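Didutitz Produce Table

Version of 30 August 2020

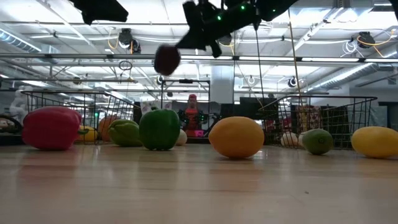

Peppers, onions and other produce on the wooden table, wire baskets at the back.

Didutitz is a set of pictures of fruits and vegetables on a light wooden tabletop. It was prepared at Plullness for people who need pictures of common produce placed near each other, with some pieces partly hidden. The first part was made in May.

Contents

The set has 2,077 pictures in 3 folders:

peppers: mostly bell peppers in red, yellow and green
mixed: peppers together with onions, squash, lime and other fruits
baskets: produce in front of or inside wire baskets

Each folder has a text file with the names of the items. We write "bell pepper" for all colors and put the color in a second column. White onions are always "onion, white". If we were not sure between two fruits, the name is "yellow fruit" or "orange fruit", and we ask you to keep it so.

Known problems

The tabletop is glossy. Colors of the produce and the ceiling lights are reflected in it, and a reflection can be taken for a second object. Items at the back are often covered by a bigger pepper. In over 10 pictures of the baskets folder the color column is still empty.

Sizes are not given. Please do not use the set for judging ripeness or freshness, we did not record it.

Names of items were checked by 2 persons at Garnetti. The folder list follows the older Cheng list, except that squash has now its own name.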